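Buscar en el cuaderno Buscar

24 de agosto de 2024 — visita a Dredumport

Vinieron Loubna Kettani y Leif Briem, de Plundetti. Driss hizo la demostración de la tarea del baño: puerta del mueble, lavabo, botella. Grabamos 30 episodios, casi 8 por operador y hora, menos de lo previsto. Leif preguntó por las pinzas de mano y si los marcadores aguantan los reflejos del suelo. Queda pendiente medirlo.

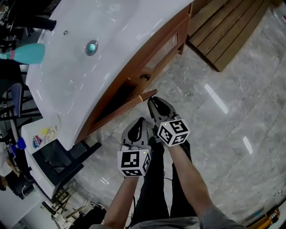 Loubna quiere ver el conjunto completo (463 episodios) antes de decidir. Shaimaa le manda los datos y yo reviso las etiquetas de «abrir puerta» — hay varias que empiezan tarde. Preguntar a Mohcine por las almohadillas de repuesto.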